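The Second Pair of Hands Costs More Than You Think

By Lăcrămioara Filip

When Bianca Avram opened the spreadsheet for the first time, it had one line. The line said "grippers", and next to it stood the number two. She is the operations manager of Clelus, a small company in Murkton that records how people handle ordinary things at home, so that robot arms can later learn from the recordings. In May she had to make a budget for the whole next year, and she had never bought such equipment before.

"I thought it was like buying cameras," she told me. "You choose, you pay, they arrive."

By the time she sent the budget to her director, Alaric Tran, the sheet had 147 lines. Many of them were small: spare finger pads, cables, memory cards, hard cases for the train. There was a line for cleaning cloths, which Mr Tran wanted to remove and which is still there.

The hand-held gripper is a modest machine compared with a full robot arm. A person holds it, closes its fingers on an object and moves the object, while a camera on the tool records the work. It needs no safety fence and no strong floor, and it can go into any flat where the owner agrees. For a buyer this is very attractive. It is also the reason why people plan badly for it, Ms Avram believes, because a tool that fits in a bag does not look like a project.

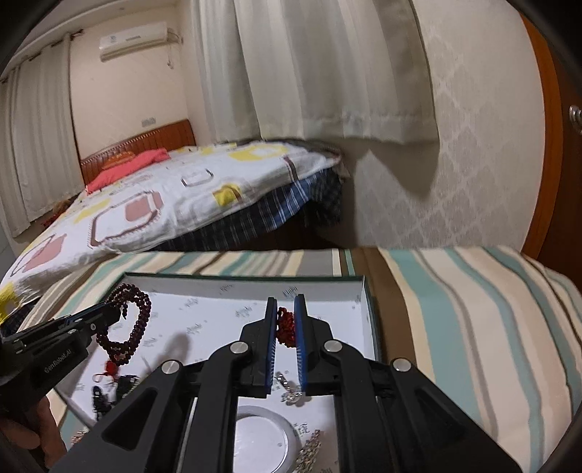 Her first surprise was the time. Small objects are slow. A cup or a towel can be moved by a new operator on the first morning, but a thin chain or a string of beads asks for patience, and the fingers must come down at the correct angle. Clelus had calculated the same number of minutes for every task. After three weeks the team divided the tasks into easy, medium and fine, and gave each group its own price. The wages in the budget grew, and the number of homes became smaller.

The second surprise was the pads on the fingers. They are a cheap part, but the company had ordered only one spare set for each tool. When a set was worn, the operator had to wait for the post. Now Ms Avram orders them together with the tools, and she writes the date of every change in a notebook.

Subira Mollel, who plans purchases for the logistics firm Virholm, has gone through the same lessons with larger machines. Her advice is to rent first, even if the monthly price looks too high. Virholm paid 3884 euros to rent one arm for a trial, and after the trial it bought a different model.

"My colleagues said the money was lost," Ms Mollel said. "I said it was the cheapest mistake of the year."

Clelus will follow this way for its next project, called Ilie, which needs 11 operators. Half of the tools will be rented until the summer. The storage has its own line in the budget this time, and so has the training.

Mr Tran has signed everything except the cleaning cloths. They will discuss them again next week.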